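Last updated: 23 October 2019
Shares: 35 | Comments: 11

Nutora publishes open code of practice for robot grippers on shared work tables

PRERBERG — Nutora, the working group for safe table-top automation, has today published its first code of practice for small robot arms which pick up and move everyday objects on a table used also by people. The code is free to read and copy, and it is written in plain language so that workshops, schools and small laboratories can apply it without a consultant.

The text was prepared in Prerberg together with the engineering firm Korby and the training centre Aquino. A draft was opened for comments in August, and the group received 2794 remarks from readers. Many of them asked for the same thing: clear rules for the time before the gripper closes on an object, and not only for the movement of the arm.

"Most of the written rules we could find speak about large machines behind a fence," said Danilo Ignacio, who led the drafting. "Our members work with a small gripper, a tray and a can of drink. They wanted to know what is a good start position and who must check it."
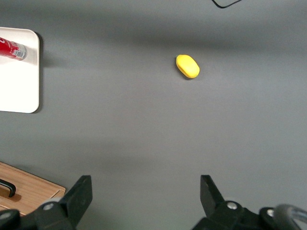
What the code asks

The code has 11 rules. The first ones are about the table. Trays, boards and other holders must be placed before the arm is switched on, and the operator must write down which objects the arm is allowed to touch. Cables which lie on the table must be kept away from the path of the fingers.

A second part is about the gripper. Each task starts with the fingers open and with free table between them. If the operator needs to put a hand on the table, the arm must be stopped first — a slow speed is not enough. Screws and covers on the fingers are to be checked at the start of every shift, and a loose one means that the work does not begin.

The last part is about records. A short log is kept for each session, with the name of the operator, the list of objects and every stop which was not planned.

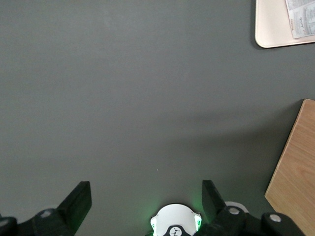
Indicator lights took a long discussion in the group. The final text says that a light on the gripper may inform the operator about the state of the machine, but it can never replace the stop button, and its colours must be explained on a card near the table. Sites which already use a different system of colours have until next August to prepare such a card.

More than 50 sites have told Nutora that they will try the code during the coming year. Korby will use it in its own test rooms, and Aquino will include it in the basic course for new operators. Nutora will collect the experiences and correct the text where it is difficult to follow.

"We expect that some rules will be changed," said Mr Ignacio. "It is better to have a first version which people can criticise."

Printed copies can be requested from the Nutora office in Prerberg.

Related items
Nutora opens draft code for comments
Aquino renews its basic course for operators
Korby: how we keep a session log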